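Nine weeks with the Grovura tabletop arm kit

15/11/2020

I promised in March that I would write about the Grovura kit when I had used it enough to have an opinion. Now I have used it for nine weeks, so I must keep the promise.

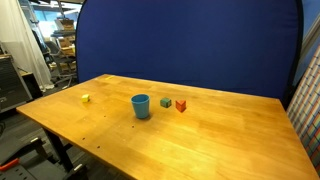

The kit costs 399 dollars without the arm. I write this first because the product page does not make it very clear, and two readers already asked me by mail why their box was so light. What you buy is the control box, the software license, a set of colored blocks and a cup, and a printed guide. The arm you must have already, or you rent it from the same shop. I bought mine from the dealer in Coltport, who was friendly and answered the phone.

The software is called Miranda. You show the arm a task many times by moving it yourself, Miranda records this, and later the arm tries to do the task alone. The guide says to begin with one block and one cup and to record 60 demonstrations before you train anything. I was impatient and trained after the first evening. The result was poor. The arm went to the place where the block had been most often and closed on nothing. After I did the full number it became much better, so please believe the guide in this point.

My first task was to put the yellow cube in the cup. The cube is small and the cup is quite tall compared to it, so the arm must lift higher than you think. In my early recordings I lifted too low, and Miranda learned this from me very faithfully – it pushed the cup over again and again. I deleted those recordings and made new ones.

The green cube is easier to grasp. The red triangle is the hard one. It has a sloped face, and if the fingers come from the wrong side they slide up and away. When it lies close to the green cube it is harder still, because there is little room for the fingers between them. Grovura calls this "the advanced layout" in the guide and gives it half a page. I would like four pages. I spent more evenings on this than on everything else together.

Some words about light. My table is butcher block with a shiny finish, and in the daytime there is a strong glare on it. The guide recommends a matte surface, but only in the appendix, where I found it too late. A plain blue screen behind the table helped more than I expected. Before I had it, the results changed whenever I moved something on the shelves behind. I have not solved the glare. In the evening with the curtain closed everything is more stable, so I work in the evening.

Support is by mail, from their office in Drustham. I wrote four times. Three answers came the next day and were useful. The last one was a link to the page I had complained about.

What I like: the installation is simple, the recordings are saved in a normal format which I can open with my own scripts, and training one task takes almost an hour on my old computer. What I do not like: the blocks are few for this price, the cup is so light that it moves from a small touch, and you cannot pause a recording. If the doorbell rings, you begin again.

Would I buy it again? I think yes, if I already had the arm. For a person who starts from zero I am less sure, because the rent for the arm is paid every month and the first weeks are slow.

Next I want to try the same task with the cup at different places on the table. Until now I always kept it near the middle, and I suspect that Miranda depends on this. If somebody has done it with this kit, please write in the comments how many recordings you needed.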